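# About Arkico

We string beads, re-string beads, and put beads back into the boxes they came out of. 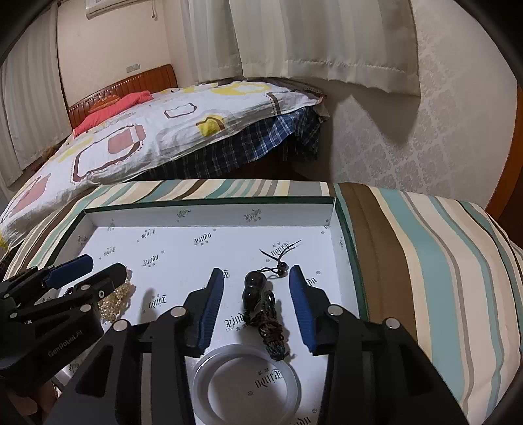 Arkico is a small jewellery repair and sorting business in Drernonside, run from a house whose owners once believed they were going to have a guest room. People send us their jewellery boxes, usually after a move or a funeral or a toddler, and we send them back with everything untangled, mended where it can be mended, and laid out so that you can get at one thing without lifting out six others. A typical box holds a bit of everything: a carved gourd-shaped pendant on a brown braided cord that's fraying at the ends, a coil of cream pearl beads, a frosted white bangle. None of these wants to be stored with the others. The cord in particular will take hold of anything that keeps still.

## How we started

Vinh Ông spent 7 years behind the repairs counter at Jurić, a shop that sold watches and only mended necklaces under protest. The necklaces came in anyway, mostly in sandwich bags. When the shop closed, the sandwich bags followed him home, and by July he had 46 of them on the ironing board and no clear view of the iron.

Drita joined the following spring. She had brought in a knotted string of beads from her aunt, watched Vinh work on it for an hour, then took it off him and finished it herself. She has been in charge of knots ever since. Vinh does clasps, cords and the telephone, in descending order of enthusiasm.

## What we do

**Untangling.** Chains, cords, strings, and whatever you call the thing that happens when all of them share a pouch. We charge by the box. Charging by the knot was tried and led to arguments about what a knot is.

**Re-stringing.** Beads and pearls, knotted between each one if you like. We keep 200 reels of thread and cord, and can match most colours apart from the one you have.

**Cord repair.** Frayed ends trimmed and bound, loops remade, small beads put back where they were. If a pendant has been on the same cord for years and you are fond of the cord, tell us, and we'll save what we can of it. Otherwise Drita will replace it without a flicker of sentiment.

**Sorting and packing.** Everything goes back into your own box. If the lining has had it, we'll put in a new one. If the box itself has had it, we will ring you and break it gently.

## What we don't do

Valuations. We have no idea what it's worth and would be the wrong people to ask, having both been fooled by the same glass ruby. We don't do watches either. Vinh has done his time.

We also don't polish unless you ask. Plenty of people like their things a bit dull, and putting the dullness back is beyond us.

## Sending us a box

Write or ring first, please. Wrap the bangles separately, put anything on a string in its own bit of tissue, and leave knots exactly as they are. Pins, tweezers and teeth have all been used on knots before they reached us and the knots were better off before.

Most boxes are with us for a fortnight. We've now done 700, and one of those was full of buttons, which we sorted anyway.

Visits are by appointment. Mind the step, and don't wear a bracelet you're not prepared to discuss.

*Page last updated April 8, 2021*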